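28 October 2023

Clara rang before I'd even got my slippers on to say the proofs had come, and would I like to see them before she rang anybody else. Would I! I was round at hers in my good coat and my gardening shoes, having not looked down once on the way.

So it is a book now, or nearly. Twenty-odd letters from women and men who came out late, some of them very late, written to whoever they were at nineteen or so. I have read every one of them more times than is good for me, and still I sat at Clara's kitchen table and sniffled through Armindo's all over again. He writes to himself on the night ferry, with his one suitcase and the shirt his mother ironed, and he tells that boy to go up on deck and speak to the man with the newspaper. I asked him once if he ever did speak to him. He said no, that was why he'd had to write it down.

My own letter is on page 29. It looks terribly short in print, and I have found a comma I would pay good money to have back. Clara says to leave it alone. She has been saying that to me about commas since April, when we started all this, and she is usually right, though I shan't put that anywhere she can read it.

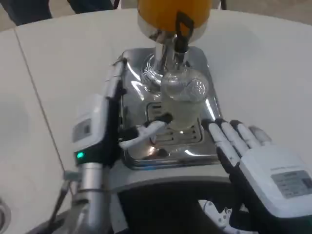
After lunch we did the sums, which I had been putting off. The printer at Zernmont wants 3455 for the whole job, and that includes the nicer paper, which Hanane fought for and I am glad she did, for the cheap sort showed the words through from the other side and made everybody's letter look as if somebody was muttering behind it. We have had orders from 111 people already, before a single copy exists. I keep saying the number over to myself while I do the washing up. When I was young I'd have thought there weren't that many of us in the whole county, and now that many want to buy a book with us in it.

The idea is still that whatever is left over goes to the helpline, as we agreed at the very start. Armindo thinks it could come to more than 400 by the spring if people are kind and we don't do anything silly with the postage. I would be happy with half that. I rang that helpline once myself, years ago, from a call box with the door propped open with my foot, and the woman who answered had a cold and kept apologising for it, and I have never forgotten her. I'd like her to have a copy but of course I've no idea who she was.

Hanane is doing the cover. She has settled on the drawing of the two chairs by the window, in a blue I can't put a name to - somewhere between a school jumper and the sea on a poor day. Mr El Ouafi at the bookshop has promised us the front table for a fortnight and says he will read a letter aloud himself if we are short of voices. We are a bit short, as it happens. Drenska will read hers if she can sit down to do it, and I've said I'll do mine, and have regretted it on and off ever since. I read it to the cat tonight for practice and got as far as the bit about Mum and had to go and fill the kettle.

I did write to my sister, by the way. I told her about the book and that I'm in it under my own name. No answer yet, but the post is slow out her way and she was always one for leaving a letter on the hall table until she was ready for it.

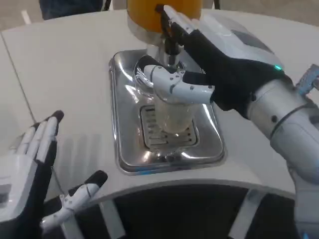 Things to do before I forget them

Ring Hanane about the spelling of her surname on the back. It has come out as Nacri and it should be Naciri.

Ask Armindo if he wants Teixeira in full, or just the T as he had it in the first draft.

Take the proofs back to Clara, without jam on them.

Find the photograph of the old Thursday group, if it isn't in the biscuit tin.

Stamps.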